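Bukano Residence Services, Asgate House
Maintenance and Housekeeping Log
Ticket 510: Fitted sheet will not stay flat, Room 8
Status: Open
Assigned to: Babar Paracha

1. Report received, 11 a.m.
The resident states that the beige sheet wrinkles soon after the bed is made and that clothing folded on the bed does not keep its shape. A replacement sheet is requested.

2. First visit
The sheet was creased over much of its surface, with ridges bunched toward the back edge. A blue garment was lying on it. 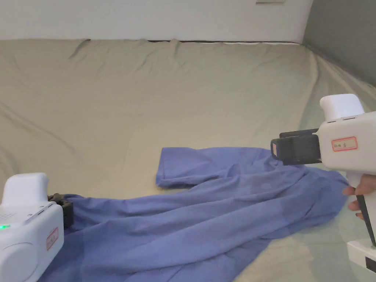 3. Check of sheet size
The stock card lists a Gunn sheet, issued in October. The label gives a depth suited to the older Ilbridge mattress, which was replaced in almost all rooms on this floor. The present mattress is deeper. The resident was advised to fold clothing on a table until the matter is resolved.

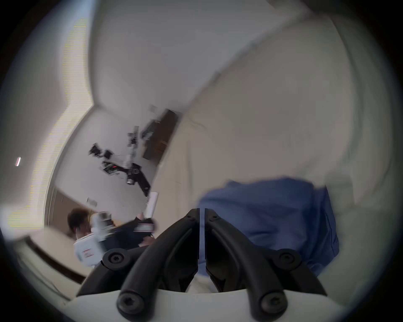
The corners were released and the sheet was refitted, starting at the headboard. It held at three corners. The fourth came away when the mattress was pressed.

4. Second visit
The resident was asked to remove phones, papers, cables and other personal items from the bed before the linen is changed. 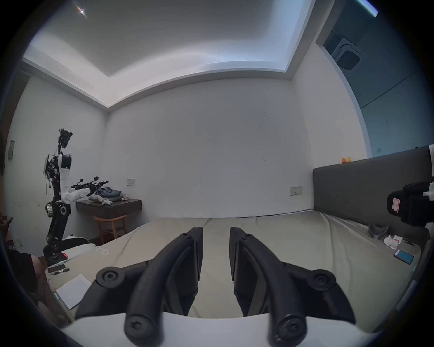
A deeper sheet has been requested from the Asgate linen store under shelf code 7. The ticket will remain open until it has been fitted and the resident has confirmed the result in writing.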